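Threads > Food & Garden > Tharindu Bhattacharjee

Print this thread | E-mail this thread

ok so I've now been making my own pickles for a year and I have opinions. long thread, get a snack

I started because my grandmother's recipe card finally made it to me in the mail and it said, in full: "cucumbers, salt, the usual, wait." The usual! Grandma!! What is the usual

called my uncle. he says mustard seed and dill. called my aunt. she says absolutely no dill, who told you dill. they grew up in the same house

so the first batch had dill in half the jars and I fed both to my neighbor Peadar Carroll, who ate an entire jar standing up and said they were both fine. thanks Peadar, very helpful

things I have learned, in no order. weigh your salt. I used to go by spoon and every batch came out different, and the coarse stuff from the store in Prydderch is way fluffier than the fine stuff, so a spoon of one is nowhere near a spoon of the other

I do 14 grams of salt for every two cups of water for a fridge brine. that's my number, I'm not saying it's THE number, please don't come at me with your spreadsheet

trim the blossom end. just a sliver. I skipped this all last summer and wondered why my spears had the texture of a wet sock

buy the small bumpy ones if you can get them. the long smooth ones in plastic wrap are great in a sandwich and sad in a jar

somebody's going to ask about grape leaves. I tried grape leaves. I tried a black tea bag too. I couldn't tell you the difference with a gun to my head, but the leaves look pretty in there so I keep doing it

the Vorkau farm stand had a bin of cucumbers in February for some reason and I bought 19 of them like a person who doesn't live alone – greenhouse ones, a little pale, tasted great

that was the batch where I ran out of jars and had to use the big Flasura soup pot with a plate on top. it lived in my fridge for two weeks and I ate leftovers off the door shelf the whole time
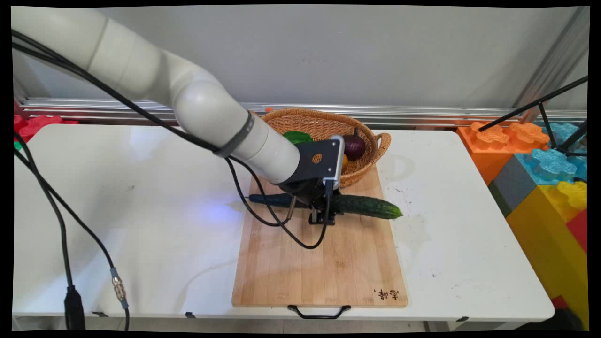
anyway, slices vs. spears. I was a spears guy for years and I've switched. slices are ready in a day, they go on everything, and you can fish them out with a fork without brining your whole sleeve

spears still win for snacking at the sink at midnight though, I'm not a monster

don't throw out the brine!! potato salad. or put a splash in the water when you boil the potatoes, even better

oh and I found out last week what "the usual" was. my mom had it in an old notebook. coriander seed, a bay leaf, one dried chili. no dill AND no mustard seed. both of them were wrong

haven't told my aunt yet. making a batch tonight, will report back if it tastes like her kitchen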